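From: Kobe Willems
To: Undbridge household list
Date: 18 April 2022
Subject: Re: Storing drawstring bags

On the question from Canden about cloth bags:

> We have more than 546 of the small drawstring bags left from the
> Coppens order and they are all in one big box. Every time somebody
> needs one, the cords are in a knot. Is there a cheap way to hang
> them up so we can get at them? Wall space is limited, maybe the
> width of a door.

I would leave most of them flat in the box, tied in bundles, and hang only what you use in a week. At Zastdale we went over to a broom holder for this, the plastic kind with a roller in each slot and small hooks underneath. The hooks are the part you want. Loop the drawstring over the hook and let the bag hang from it. Denim and linen both do fine this way.

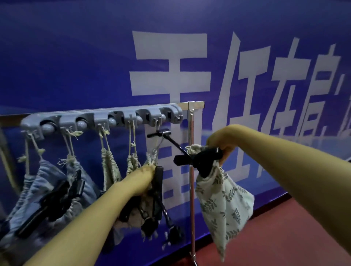
Cord length matters more than you would think. If one bag is on a long cord and the next is on a short one, they end up at different heights and you can't get a clip on both. Knot the long cords once near the top before hanging. Frayed ends should be tied off too, or they catch on the next hook when you pull a bag down.

For extra bags we use hanger clips with a hook on top. Pinch the bag at the neck, above the knot, and hang the clip wherever there is room. One clip will hold two thin bags together. Don't try it with heavy canvas, the jaws won't close far enough and the bags slide out.

Keep printed bags apart from the plain ones. People ask for them by pattern and it saves digging through the beige.

Our strip took two screws and eight minutes to put up. If your wall is soft, use anchors. I have a spare strip and can bring it to the May meeting if Canden wants to try it first. Let me know what kind of wall it is.

Kobe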